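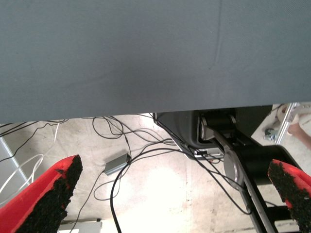
How do I stop the cables under my work table turning into a bird's nest?

Lift them off the floor, give each one a label at both ends, and hide the lot behind a cloth that you can flip up in two seconds.

I've got a concrete floor in the garage and a big grey cloth over the table, and for years I thought the cloth was the whole answer. Out of sight, lovely! Then I'd need to unplug one thing and I'd be down on my knees with a torch, following a black cord that looked exactly like every other black cord. So here's how I do it now.

Pull everything out first. Switch off at the wall, unplug the lot and lay the cords out straight on the floor (mine needed a good wipe, they were filthy). Anything you can't match to a gadget goes in a box marked 30th June, and if you haven't gone looking for it by then, off it goes to e-waste.

Keep white with white and black with black if you can. It sounds fussy but it makes tracing a cord so much quicker. I use the Pelska hook-and-loop ties – the soft ones, not the plastic zip kind, which I always end up nicking the cord with when I cut them off.

Next, screw a wire tray to the underside of the tabletop, towards the back. I put mine up with four screws and a bit of swearing. Powerboard goes in the tray, spare length gets folded loosely on top of it. Don't wind it up tight, and don't tuck cloth in around the powerboard either.

As for the cloth, let it hang just far enough to cover the tray. Mine used to reach the floor and soaked up every bit of dust and grime in the garage. A warm iron on the colour side gets rid of fold creases, or hang it damp and let gravity have a go.

Sweep under there every three weeks or so. With the cords up off the concrete, the broom goes straight through.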